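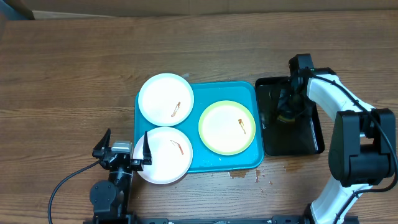

Scraping and stacking plates on a tray before washing

Posted in Kitchen and Cleaning, Parkcombe Household Help

I clear small meals onto a turquoise plastic tray and carry everything to the sink in one trip. The usual load is two round white plates and a larger one with a lime-green rim. The white plates do not fit fully on the tray and hang over the left side. Thin scraps of food stay on the plates, and whatever drips off ends up on the wooden tabletop, where it leaves brownish stains below the tray.

My questions are these. Should the plates be scraped at the table or at the sink? Is there a correct stacking order for plates of different sizes? And what removes the stains from the wood without damaging the finish? I do not know what the finish is. The table came from a Kondmont outlet and had no paperwork with it.

Posted by tablewood_k

3 replies

Freya Crabtree

Scrape at the table. Use a silicone spatula and push all the scraps onto one plate, then put that plate on top. Stack by diameter, largest at the bottom. In your case the green-rimmed plate goes in the center of the tray and the two white ones go on it. Once stacked, nothing overhangs and the weight is over the middle of the tray. Keep a stack like this to 4 or 5 plates if you are carrying it any distance.

For the wood, start with the mildest method. Wipe with a cloth wrung out in warm water and a drop of dish soap, along the grain, then dry it at once. If the mark remains, test the finish on the underside with a drop of water. If the drop soaks in and darkens the wood within 5 minutes, the surface is probably oiled or bare, and a light rub with fine steel wool followed by fresh oil is the usual repair. If the drop stays on top, it is more likely lacquer or varnish. Do not use steel wool on that. Repeat the soap and water and leave it overnight before trying anything stronger.

Plates with a colored rim should be checked for wear at the edge. Stacking face to face scratches some glazes. A folded paper towel between plates prevents it.

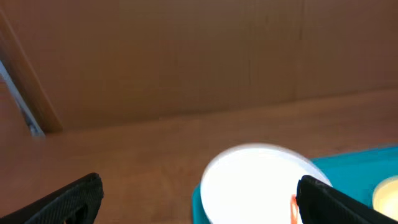
White plate on the tray, with cardboard behind.

gutent_user

Disagree on stacking. If the undersides are clean, stacking greasy plates means you wash both sides of every plate. I carry them flat on a bigger tray. Mine is a Gutent, bought secondhand, wide enough for all of ours side by side. A bigger tray would also keep your white plates off the wood.

If you want to protect the table in the meantime, a flat sheet of corrugated cardboard under the tray takes up small drips. Replace it when it gets damp. It goes soft and the moisture then sits against the wood.

R. Blackburn

baking soda works on my table

Reply from tablewood_k: Did you use it dry or as a paste?

Reply from R. Blackburn: paste. 2 spoons to 1 of water. dont scrub hard, it dulled one corner of mine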